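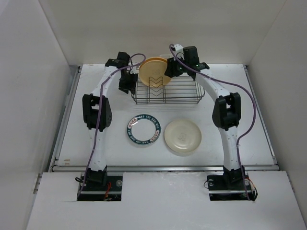

**Warkbridge Visitor Guide Working Group**
Minutes, January 20, 2022
Back room of the library, and by phone

Present: Retno Wattimena (chair), Zulkifli Nasution (minutes), Dee, Marta, Paul from the harbor office. Apologies from the ferry people, again.

**1. Last minutes**

Approved with one fix. The minutes said the group "welcomed" the Skusar proposal. Marta said she did not remember anyone welcoming it. Changed to "received."

**2. Town page, second draft**

Briko sent the new draft of the "Get to Know the Town" page the night before the meeting, so not everyone had read it to the end. Comments:

- The population is given as 2,530. Dee asked where that came from. Zulkifli thinks it was copied off the old sign by the bridge, and the old sign was wrong when it went up. Leave it out until there is a source.
- "Miles of unspoiled beach." Paul measured the beach last year for the erosion report and there are not miles of it. There is one beach, and at high tide there is less. Strike "miles of."
- "Fishing village charm." Two working boats are left in the harbor. Retno was willing to keep "harbor town." Paul wasn't happy with that either but let it go.
- The draft says the lighthouse is open to the public. It is open by appointment, and the phone number on the door belongs to a man who moved away. Needs checking before it goes anywhere near a website.
- The history section is better than last time, though it still skips from the first mill to the railroad as if nothing happened in between. Marta will send Briko her notes and would like them to be read this time.

Retno asked whether Briko's writer has visited Warkbridge. Zulkifli said he had asked twice and was told the writer had "a strong feel for coastal places." To be asked a third time, in writing.

**3. Skusar trail app**

Skusar wants to put the three walking trails into its phone app and says this could bring in up to 200 extra visitors on a summer weekend. Dee asked how the figure was worked out. The proposal doesn't say. Paul pointed out that the parking lot is full by mid-morning in July as it is, and that there is no phone signal on most of the north trail, so he would like to know how an app is supposed to guide anybody along it.

Marta spoke in favor. The paper maps run out and the leaflet box leaks. Retno agreed the maps are a problem but thought a new box would cost less than a subscription.

No decision. Skusar to be asked for:

- the basis for the visitor figure
- whether the map works without a signal
- what happens to the trail information if the town stops paying

**4. Nadar shuttle**

Nadar's offer of a shuttle from the train station was looked at again. The timetable has not changed since the fall, and the last bus still leaves before the restaurants start serving dinner. Zulkifli said the company calls this a pilot. Dee said it was a pilot last year too. The page should not mention a shuttle until one is running.

**5. Photos for the page**

Short discussion. Briko's sunset is from some other town; Paul is sure of it, as the sun goes down behind the hills here. Residents to be asked for pictures through the library newsletter.

**6. Other matters**

Marta asked if "gateway to the coast" could be retired. Agreed without a vote.

**Actions**

- Zulkifli: write to Briko (population, writer's visit, sunset) and to Skusar
- Paul: find out who holds the lighthouse key
- Marta: history notes
- Dee: price of a leaflet box that doesn't leak
- Retno: tell Nadar the answer is still no

Next meeting when Briko has a third draft. Date to be sent around.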